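Ticket: Bathroom display set, unpacking and vanity drawer
Site: Trekimby, ground floor
Items: Vachon freestanding tub, Plavis vanity unit
Category: Fit-out / furniture and accessories
Priority: 2
Status: Open, awaiting part

Reported issue

The site reports that the upper drawer of the vanity does not close flush when items are stored in it. The drawer stops short of the cabinet face and must be pushed a second time. The site also requests confirmation of where the loose accessories are to be placed, as the packing list supplied by Jesby does not match the room plan.

Entry 1, 9:40 a.m.

Site was asked to empty the upper drawer and leave it extended so that the runners could be checked. Site was also asked to leave the lower drawer closed, to keep the basin and faucet in their present positions, and to move nothing heavy onto the countertop until the check was finished.
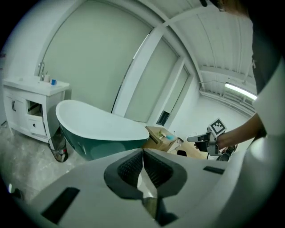 Vanity with upper drawer open and emptied; tub and open carton to the right.

The upper drawer is confirmed empty. Site reports that the left runner moves freely and that the right runner catches near the end of its travel. The screws on both runners were tightened by hand. The fault remained, although site describes it as less pronounced.

Site asked whether the wastebasket at the right corner of the vanity should stay there. It may stay for the present. The room plan places it on the other side of the unit, but that position is needed for access while the drawer is being worked on.

Entry 2, 11:15 a.m.

The load rating was checked against the product sheet. The upper drawer is intended for light items only – brushes, cloths, small bottles – and the lower drawer for anything heavier. Site confirmed that a hair dryer and several full bottles had been kept in the upper drawer before the fault was noticed. These should go in the lower drawer from now on.

A replacement right runner has been requested from Plavis. No delivery time has been given.

Entry 3, 1:30 p.m.

Accessories were reviewed against the packing list. Cleaning items are to be kept together and away from the decorative pieces, which are entered under a separate line. The packing list shows them as one group, and this appears to be the source of the mismatch. Jesby has been asked to issue a corrected list. 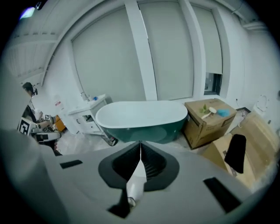 Greenery, white brush and blue sponge or duster on the carton beside the tub.

The brush and the blue item are to be entered under cleaning. The greenery is to be entered under decoration and placed on the countertop once the drawer work is complete. The small blue bottle may remain on the counter.

Site is reminded that cartons should not be rested against the outside of the tub. The dark exterior finish marks easily, and scratches to it are not covered under the Vachon warranty. Cartons should be flattened as they are emptied and kept until the corrected list has been received.

Outstanding

Right runner, upper drawer: on request from Plavis.
Corrected packing list: on request from Jesby.
Wastebasket: to be moved to plan position after the runner is fitted.

The ticket will remain open until the drawer has been tested with a normal load. Site should reply to this ticket when the part arrives and should not open a new one.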